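Mon 5 October

Grout trial, bench 2. Carried on with the colour matching for the Lavar tiles. The Vostness grey dried too dark again, same as the batch from February, so I cut it with the white at 10 to 1 and set four tiles on the offcut board. Left the joints at the usual width.

Mixed 80 g of powder for each patch. The Ullberg sealer was thick at the bottom of the tin and needed a good stir. Wiped it on after 40 minutes on the left pair only - right pair stays bare for comparison. The label says 12 hours before getting it wet. Will leave it overnight and do the tea and oil stains tomorrow.

Still to do:
- order more of the white, we are down to the last bag
- ask Lu about the cracked glaze on the second carton, looks like a firing fault to me
- wash the sponges, someone left them grey
- relabel the colour chips, the ink has rubbed off most of them

Clear tubs with the white lids are for dry samples only. Wet grout goes in the buckets. Blue tray stays on the white table.

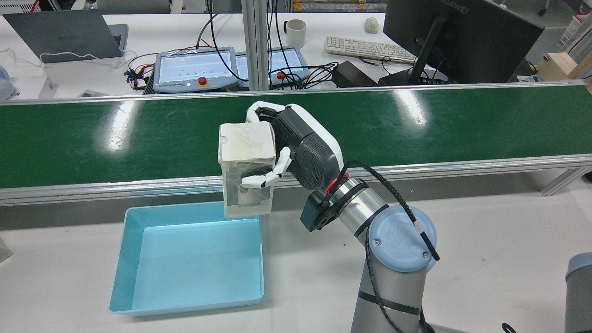
Clear tub over the blue tray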